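How Do You Buy a Robot?

Imagine your class has been told it can have a robot. Hooray! A real one, with an arm that bends and a gripper that opens and shuts. What do you do first?

Most people would say: look at robots! Looking at robots is great fun and you should certainly do some of it. But people who buy robots for a living usually start with a pencil and a question. What job do we want it to do?

Start with the job

At the Evdale Children's Science Room we wanted a robot that could pick up toy bricks and put them in a bin. That sounds easy, because you can do it without thinking. For a robot it is quite a puzzle! It has to reach the brick, open its fingers wide enough, close them without squashing or dropping anything, swing across and let go in the right place.

So before we looked at a single price, we wrote down some things about the job. How heavy is the heaviest thing it must lift? How far away will that thing be? How big is it, and what shape? Does the robot have to be fast?

Bricks are light, so we didn't need a strong robot. They sit on a table, so it didn't need wheels. And we weren't in a hurry, so it could be as slow as it liked. Each of those answers saved us money. A robot that can lift a washing machine costs far more than one that can lift a toy, and it would be a bit scary to have next to the pencil pots.

Reach is the one people forget. We drew a big curve on a sheet of paper to show how far an arm could stretch, then laid our bricks on the paper. Anything outside the curve might as well be on the moon! You can try this at home with your own arm. Keep your elbow on the table and see what you can touch.
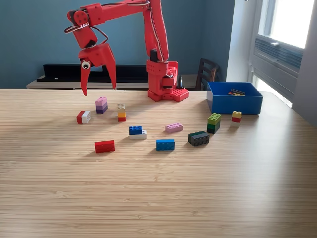

Small arms like ours are made of stiff pieces joined together, with a little motor called a servo to turn each joint. More joints mean the arm can twist into more positions, but every extra joint is another motor to buy, and another one that could wear out. The gripper matters a lot too. Wide fingers are good for chunky things, and pointy ones are good for getting into small gaps.

The price on the label isn't the whole price

Here comes the part with sums, and it's a good part. Think about getting a hamster. The hamster doesn't cost very much, but then there's the cage, the wheel, the bedding and the food, week after week. Robots are just the same (though they eat less).

When we planned our robot we made two lists. The first was for things you buy once: the arm, its power supply, a computer to tell it what to do, and something steady to fix it to. The second was for things that go on costing money, such as electricity, new servos and replacement fingers.

We also put in something called a contingency. It's a long word for "money for surprises". We kept back 22 pounds out of every hundred and promised not to touch it unless something went wrong. In March a cable snapped, and we were very glad of that promise!

Don't forget time. Someone has to build the robot, test it and teach it. We spent more than 30 hours on ours before the bricks started going where we wanted them. If a grown-up at a factory did that, they would be paid for it, so factories put those hours in the budget as well.

Choosing between two

In the end we had two robots on our list. The Stoltel came ready built, so you could take it out of its box and plug it in. The Kirkegaard came as a kit, with a big bag of screws, and it cost less. Which would you pick?

There isn't one right answer. If you want to start today, the ready-built one makes sense. If you like building things, and you'd like to know how to mend it later, the kit is lovely. We went for the kit. Our friends at the Brerance library picked the other one and they are very happy with it.

Have a go yourself

Think of a job at home or at school that a robot arm could do. It might be sorting socks or watering a plant. Write down what it must lift, how far it must reach and where it would stand. Then make your two lists, buy once and keep buying, and ask a grown-up to help you find some prices. Add your surprise money at the end.

If the total makes you gasp, go back to the job and see if you can make it smaller. Perhaps it only needs to water one plant.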